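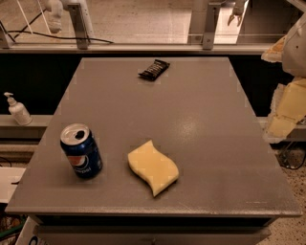
How to Clear a Sample Before Releasing a Hip-Hop Record

Reading time: 3 min

Any recording that borrows from an earlier record requires permission from two parties: the owner of the master recording and the publisher of the song. Artists signed to Plundex should complete the steps below before a final mix is delivered.

1. Identify the source. Record the title, performer, label and year of release, and note the exact start and end of the portion used. A chopped or pitched sample must still be listed.

2. Locate both owners. The label named on the original sleeve may have been sold – check the current catalog holder before writing.

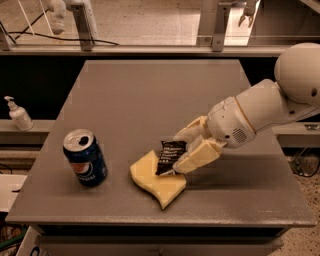 3. Submit the request. Send each owner a copy of the new track, the original recording and a lyric sheet. State the planned format and the number of copies. A vinyl run of 100 is treated differently from a streaming release.

4. Agree on terms. Owners may ask for a flat fee, a share of publishing, or both. Do not accept terms by telephone. Forward all offers to Ese Ojo in the clearance office, who will reply within 20 days.

5. File the signed licenses. Both documents must be on file before the release is scheduled. If one owner declines, the part must be replaced or replayed, and a replayed part still requires the publisher's consent.

18 shares | 6 comments

© Plundex | Contact the clearance office | Back to top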